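LÉEME - Odine, notas sobre ordenar escritorios

¡Hola! Odine es mi colección de notas y fotos sobre cómo ordenar escritorios pequeños, de esos con paredes que acaban tragándose todo. Empezó como una carpeta dentro de Mrema, pero creció tanto que le di su propio sitio. Ahora mismo hay 435 fotos repartidas en 9 carpetas, una por escritorio.

Los nombres de carpeta los puse yo y no siguen ninguna lógica (Drivovard es la de los cajones, no me preguntéis). Dentro de cada una hay un archivo notas.txt con lo que fui apuntando.

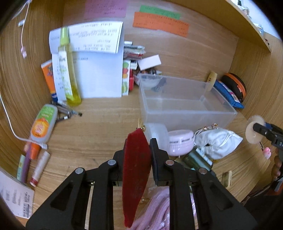
Mi método es bastante simple: primero lo pequeño a una caja de plástico transparente, luego los papeles, y al final los botes y estuches, que siempre dan guerra. Las bolsitas de tela las dejo fuera hasta saber qué llevan dentro - ya me he llevado 2 sustos.

Lo que falta: etiquetar bien la carpeta Bovstead y corregir las notas de enero, que están llenas de erratas. Beatrice Kinyua revisó 20 fichas y me pilló unas cuantas, ¡gracias!

Podéis usar las notas como queráis, citando Odine.

Última actualización: miércoles, 24 de julio de 2019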